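Keeping a Two-Gripper Collection Cell Running
Project report, Sebastião Barros

2. Setup

Our cell, which we call Norkau, is one table inside a metal frame with two hand-held grippers wired to a recording computer. My part of the project was its upkeep. When I took over, there was no written routine, and most lost sessions came down to the same few faults.

Before each session I check the jaws for play, wipe the marker plates, and tug each cable lightly at the base of the gripper. The table surface is wiped and smoothed down. This takes 6 minutes with both grippers in good order.

3. Faults found

The log for December has 26 entries. Most were cable faults. The thick cable bends sharply where it leaves the gripper, and the strain shows up as short dropouts in the signal. I replaced four connectors and added a loop of slack to each side.

Loose plates were the second problem. A plate that has shifted a little still looks fine, but the recorded position drifts. I now tighten the screws every Saturday and write it in the log.

4. Test after repair

After any repair we run the pouch task – one spouted pouch, one clear plastic box, both grippers on the pouch at the same time. It loads both sets of jaws and makes the operator turn both wrists, so a bad cable usually shows itself.
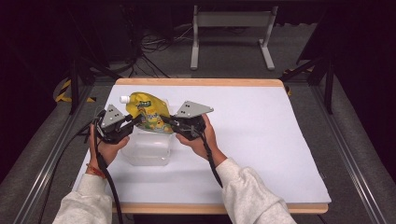
5. Results

We recorded 286 test runs after the new connectors went in. Dropouts occurred in four of them, all on the left side. I have not found the cause yet. The next step is to swap the left and right cables and repeat the test.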